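Carola Reinholz
10 April 2010

Going to post a few things tonight on moving my mother's recipe cards into something the rest of the family can use. It has taken since January and I have opinions now. Long one, mute me if you need to.

First, the cards. She kept them in two metal boxes, filed by who gave her the recipe and not by what it was. So the bean soup is under G for Gilmartin, the street where the neighbor lived. The other bean soup is under her sister-in-law.

I tried at first to keep her order. I gave up by the second evening. My cousins would never find a thing that way. I did write the source at the top of each recipe, so the information is still there.

Transcribing is slow. I type fast at work and I still only got through a handful of cards in an evening. You stop to work out a word, then you stop to work out whether the word means what you think it means.

Example: "1 sm. can." One small can of what size? Can sizes have changed. I went through old grocery ads at the library and wrote down what I found next to each one, and where I couldn't find it I left her wording alone.

"Slow oven" I have as 300 F. "Moderate" is 350. "Hot" is 400 and up. She used all three and on a few cards she used "usual," which I am leaving as "usual."

Margarine. A lot of the cards say "oleo." I kept oleo in the text and put butter in a note. I have made the bar cookies both ways and the butter ones spread more. If you use butter, chill the dough first.

Mairéad Brophy asked me why I don't just scan them. I am scanning them too. But you can't search a scan of my mother's handwriting, and you can't read it on a phone with flour on your hands.

Scanning notes for anyone doing the same. Scan both sides, even when the back looks blank. Some of hers had a second recipe started in pencil on the back, and one had a complete frosting that isn't written down anywhere else.

Don't wipe a stained card with a damp cloth. I did it once and took off half a line of ink. A soft dry brush gets the crumbs off. The stain stays and that's fine.

Scan in color. I did the first batch in black and white to save space and had to redo them. She made corrections in red, and in black and white you can't tell which number is the newer one.

The newer number matters. The rye bread card has three amounts of water on it. The red one works. The other two make a brick and a puddle, in that order.
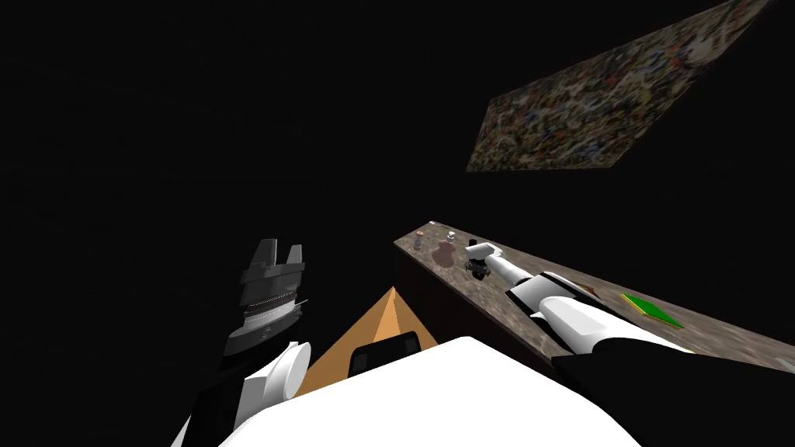
File names. I went with the name of the dish, then the source, then front or back. I had plain numbers before that, and every time I wanted to check something I had to open a dozen files to find the right one.

Back it up somewhere outside your house. Mine is on the computer, on a disc in the desk, and on another disc at Frauke Kramer's place. Frauke has my disc and I have hers. She is doing her father's letters.

Testing. I wasn't going to test them, since she'd made these for years. Then I cooked the first few exactly as written and half of them were missing a step. She left out whatever she didn't need reminding of.

The custard says to combine everything and bake. It doesn't mention a water bath. I know she used one because I remember the roasting pan. I added it in brackets.

All my additions are in brackets. If it isn't in brackets, she wrote it. I decided that early and I'm glad I did, because by now I could not tell you from memory which lines are mine.

The noodle recipe has no amount of flour at all. It says "flour till right." I made it four times with a scale. What I got is in brackets with a note that the weather makes a difference.

A reply from Eirlys Meredith, who says her grandmother's cards say "butter the size of an egg." We have that too. I weighed a large egg in the shell and used that, and the biscuits came out. Two ounces, near enough to half a stick.

We also have "a walnut of lard." I used a tablespoon. If anybody has a better number I'll take it.

Next problem was duplicates. There are five cards for potato salad. I thought four of them were copies, but no two match. One has no egg. One has twice the vinegar and a note that says "for Pandmont," which is where the church picnic used to be.

I kept all five. My cousin thinks that's silly and wants one official potato salad. She is welcome to pick one.

Things clipped from newspapers and the backs of boxes: I'm leaving most of those out of the book. She never marked them up and I don't think she made them. The ones with her handwriting on them are going in.

A different pile altogether is the cards in other people's handwriting. I recognized some. For the rest I laid them out on the bed and sent pictures to my aunt, who knew nearly every one on sight. Do this while you still have an aunt who can.

She also told me things that aren't on the cards. The plum cake was for the man who plowed the driveway. The ginger cookies were a recipe my mother got by asking three times and being told a different amount of molasses each time. I typed all of that in under the recipe.

Dalal Dabbas wants to know about software. I used the ordinary word processor I already had. I looked at two recipe programs and both wanted every ingredient in its own little box, with an amount and a unit. "Flour till right" does not go in the box.

Plain text would have been fine too. I only wanted bold for the titles and page numbers that update themselves.

The index took longer than I expected. I did it by main ingredient, then again by name, then a short one by person. The index by person is the one my aunt uses.

Check your index against the finished pages, last thing, after you've stopped moving recipes around. I did it too early and had to do the whole P section over. There is a lot of pie in P.

Order of the chapters. I started with soups the way cookbooks do, and then moved bread to the front because that's what she made most. Pickles are at the back with a note to follow current canning directions. Her times are too short by today's rules and I don't want anyone getting sick from a family book.

I mean that one seriously. If you are putting together old recipes, check anything that goes in a jar. Your county extension office will tell you what the current times are.

Printing. I got prices from the copy shop on Droltenwood Road and from an online place. The copy shop was a little more, but I could go in and look at the paper. I picked the heavier sheet because it's going to be in kitchens.

Spiral binding. I went back and forth on this. A glued spine looks nicer on a shelf and won't stay open on a counter. Everyone I asked who cooks said spiral. Everyone who said glued does not cook.

I'm getting a plastic cover, front and back. No lamination on the inside pages, it made the sample too thick to close.

Type size: bigger than you think. I had the first proof at 10 point and I couldn't read it standing up. The recipes are in 13 now and the notes are in 11.

Keep each recipe on one page if you can, or on two facing pages. Turning a page with dough on your hands is how the cards got this way in the first place.

I am putting in 8 scans of the real cards, one to a chapter. The rye bread is one, with the red number. So is the frosting in pencil.

The order is for 100 copies. That sounds like a lot. The family alone takes a good share, and then there are the neighbors, and her old bridge group, and the church wants a stack for the fall sale. I would sooner have a box left over than run out and have to pay the setup charge again.

Mairéad asks if I'm selling them. Only at cost, and only to people who ask. If you knew her, you can have one free.

Proofreading: get somebody who didn't type it. My brother found "1 cup salt" in the coffee cake. I had read that page at least five times. It's a teaspoon.

Read the ingredient list against the directions, too. I had a recipe that listed raisins and never used them, and one that told you to fold in nuts that weren't on the list. The card had the same mistake in the second case, so the nuts are in brackets now.

What I haven't solved: one card that says only "Fekusau" across the top, then eggs, sour cream, sugar, caraway, and "as before." No amounts. My aunt doesn't know it. I can't tell if it's a place or a person or a kind of cake.

I've tried it as a cake and as a sort of dumpling. The cake was edible. If that word means anything to anyone reading this, please write to me before the pages go to the shop.

Otherwise it goes in as it is, with nothing in brackets.

Will post the rye bread tomorrow for those who asked. You need a heavy pot and most of a day at home.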